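**Fri 16 December** – The two-armed kitchen cell at Clakard's Sillcombe shop is back in service after a week of work on its wrist joints and a full reset of its simulation model.

The trouble showed up when the right hand began stopping short of its targets. Technicians traced the drift to a worn coupling in the wrist and replaced it, then swapped the matching part on the left arm while the covers were off. Both five-fingered hands were taken down, cleaned and refitted. The finger drives needed no new parts.

Before the cell was allowed to move at full speed, the crew entered the new joint offsets into Lemma, the shop's simulation package, and ran the kitchen layout there. The arms went through 1000 simulated reaches over a table set with a plate, pots and a cutting board. Runs that came too close to a rim were flagged and the offsets adjusted.

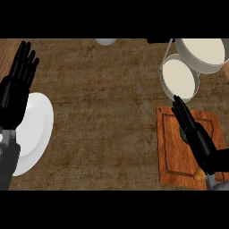

*The kitchen layout in simulation, with the left hand beside the plate and the right hand over the cutting board.*

On the real cell, the arms were first run at 50 percent speed for 60 minutes with the hands empty. The wrist housings were then opened again so the bolts could be checked for torque – one on the left arm had to be retightened.

Clakard has also changed the upkeep schedule. Wrist couplings will now be inspected every 60 days, and the joint offsets will be compared with the model at the same visit. The next inspection is set for February. Spare couplings for both arms are now kept at Sillcombe, where the shop had been ordering them one at a time.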